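[gilumness-dev] Re: 内釜の持ち上げで左アームが内側に飛んだ件

差出人: Kamarul Kusuma
宛先: gilumness-dev メーリングリスト
件名: Re: 内釜の持ち上げで左アームが内側に飛んだ件

Kusumaです。返信が遅くなりました。ログと元の記録をひととおり見たので、わかったところまで書きます。

Shahnaz Sahaさんは書きました:
> 皆さま
>
> 木曜の午後、Mugoの双腕機で内釜の持ち上げを再生中に、左アームが急に内側へ
> 寄りました。釜は両側から挟まれた状態で傾き、右の指から外れて台に落ちていま
> す。左の指先のパッドが根元で裂けました。けが人はいません。私は柵の外にいて、
> 非常停止を押しましたが、押したときには釜はもう落ちていました。
>
> 使った軌道は、人が手袋をはめて行った実演から Cluluvlow で手の位置を起こした
> もので、全体で2916フレームです。前の週にシミュレータで一度通しています。
> そのときは何も出ませんでした。
>
> 気になっている点は次のとおりです。
>
> ・保護停止が働かなかった。接触力の上限を超えたはずなのに、Ginwood の画面は
> ずっと緑のままでした。
> ・左アームの指令値に段差が見当たらない。なめらかに内側へ曲がっています。
> ・右アームは正常に見えます。
>
> モーター側の故障なら業者を呼びますが、その前にログを見てもらえますか。機体は
> 電源を落として札をかけてあります。指先のパッドは予備が一組しかありません。
>
> それから、私が柵の外にいたのはたまたまです。釜を置き直したあと、いつもなら
> 台のそばで様子を見ています。そこも含めて手順の見直しをお願いします。
>
> Saha

結論から書くと、モーターと減速機は疑わなくてよいと思います。エンコーダの実測値は指令値に最後まで追従していて、遅れもふだんと同じです。左アームは言われたとおりの場所へ動いています。おかしいのは指令値のほうです。業者への連絡は不要です。

1. 何が起きたか

Cluluvlow が出した左手の姿勢を、平滑化をかける前の状態で書き出し直しました。1245フレーム目で左手の向きが反転し、6フレーム続いてから元に戻っています。向きだけなら手首が回るだけで済みそうに聞こえますが、マーカーの中心から掌の中心までは一定のオフセットで換算しているため、向きが変わると掌の位置も一緒に動きます。反転していた区間の掌の位置は、前後の区間をつないだ線から39ミリを超えて内側にずれていました。釜を挟んでいる最中に片側がこれだけ寄れば、釜は傾きます。

反転の原因は、平面のマーカーを一枚だけで見たときの姿勢のあいまいさです。正方形の四隅から姿勢を求めると解が二つ出ることがあり、マーカーがカメラにほぼ正対しているときや、画像上で小さいときには、二つの解の再投影誤差がほとんど同じになります。どちらが選ばれるかは隅の検出のわずかなぶれで決まります。キューブの二面以上が見えていれば面どうしの位置関係で解が一つに絞れるので、この問題は起きません。該当区間では左のキューブの検出が一面だけに落ちていました。隣の面は傾きが強く、検出器のしきい値をぎりぎり下回ったようです。

右手は同じ区間でずっと二面が取れていて、反転はありません。右アームが正常に見えたのはそのとおりで、実際に正常です。

2. なぜ指令値に段差がなかったか

Sahaさんが見ていたのは Ginwood に渡したあとの値です。Ginwood は受け取った軌道の速度が上限を超えると、エラーにはせず、上限に収まるように前後をならします。6フレームだけの飛びがなだらかな山になり、継続時間も元より長くなりました。生のデータをグラフにすれば一目でわかる異常が、ならしたあとでは腕を少し寄せる普通の動作に見えます。

これは設計した私の判断が悪かったです。最初のころは記録の欠けが多く、一フレームの飛びで毎回止まるのが面倒だったので、ならして通す設定を既定にしました。欠けが減ったあとも戻していません。

シミュレータで出なかったのも同じところに理由があります。シミュレータの内釜は剛体で、指との摩擦係数をかなり高めに入れてあります。傾いても指から外れません。再生後の合否判定は釜の最終位置だけを見ているので、途中で寄ったことは記録に残りませんでした。

3. なぜ保護停止が働かなかったか

こちらのほうが重いと考えています。

軌道再生モードでは、手首の力センサによる停止が無効になっていました。設定ファイルの履歴を追うと、六月に、釜を挟んだ瞬間の接触で停止がかかり続けるのを避けるために切られています。変更時のメモには「調整が終わるまで」とありますが、戻した記録はありません。画面が緑だったのは、監視対象から外れているチャンネルも緑で表示する作りになっているためです。監視していないものは灰色で出すべきでした。

関節トルク側の停止は生きていましたが、こちらの上限は腕同士の衝突を想定した値で、釜を挟む程度の力では届きません。つまり木曜の時点で、手先に何かが挟まったときに自動で止まる手段はありませんでした。人が台のそばにいて、手が釜と指の間に入っていたとしても止まらなかったはずです。今回の件はパッドの破損として処理せず、安全に関わる不具合として扱ってください。報告書の様式もそちらに合わせます。

4. 当面の措置

・Mugoの双腕機での軌道再生は、次の項目が終わるまで行いません。手動での低速送りは、二人以上いる場合に限り可とします。
・力センサの停止を再生モードでも有効にします。挟む動作で引っかかる件は、無効化では対応せず、把持区間だけ上限を別の値にします。値は実機で測って決めます。
・Ginwood の速度超過は、ならさずに拒否する設定を既定にします。変更はもう入れてあり、レビュー待ちです。
・画面の表示は、無効のチャンネルを灰色に変えます。
・再生中は柵の中に入らないこと。釜の置き直しは、再生を終了し、サーボを切ってから行ってください。一時停止では不十分です。

Sahaさんには、札をかけたままにしておいてもらえると助かります。パッドの交換も、力センサの確認が済んでからでかまいません。裂けたほうは捨てずに袋に入れておいてください。裂け口の向きから、どちらに荷重がかかったかを見たいです。

5. 記録側の修正

Cluluvlow には次の変更を入れるつもりです。一面しか見えていないフレームでは、二つの解の両方を残し、直前の姿勢に近いほうを選びます。両者の誤差の比が一定より小さい場合は、そのフレームに「不確か」の印を付けます。不確かなフレームが把持区間に入っている軌道は、書き出しの時点で警告を出し、人が確認するまで Ginwood に渡せないようにします。

直前の姿勢に近いほうを選ぶだけで済ませる案もありますが、区間の最初のフレームで間違えるとそのまま間違い続けるので、単独では使いません。カメラを頭に付けた記録では、手が動いていなくても頭の動きでマーカーの見え方が変わります。手の速度だけで異常を判定するのも当てになりません。

過去の軌道については、元の動画から検出をやり直して、反転が残っていないかを調べます。計算機の都合で一晩では終わりません。終わるまでは、既存の軌道は全部未確認の扱いにしてください。シミュレータでの使用はかまいません。

もう一つ、実演する人への指示も変えたいと思っています。内釜の持ち上げは両手が左右から入るので手の甲が外を向き、手首の角度しだいで一面だけの状態になりやすい作業です。平たい皿や布の作業では、同じ現象は見つかっていません。 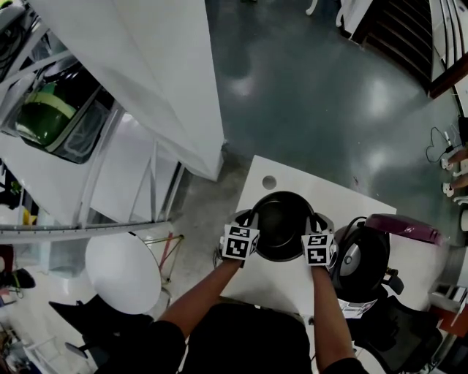 手首の角度をどこまで実演者に頼んでよいかは、まだ決めかねています。無理な角度で持てば、二面は見えても釜の持ち方が不自然になり、それを再生するアームの姿勢も悪くなります。持ち上げの途中でも、黒い釜を左右から挟んだ手の甲に白いキューブが載り、右側は二つの面が上下に並んで見えていて、左側も複数の面に模様が出ています。この程度に取れていれば解は一つに絞れるので、実演者には角度を変えてもらわず、まずキューブをベルトで固定するときの向きをそろえるところから試します。釜の内側はつやがあるので、映り込みが隅の検出に影響していないかも同時に見ます。固定の向きを変えるとオフセットの校正もやり直しになります。手袋の左右それぞれで取り直し、古い校正ファイルは別のフォルダに移してください。試験の記録を取れる人は、このスレッドに返信で都合のよい時間を書いてください。

Kamarul Kusuma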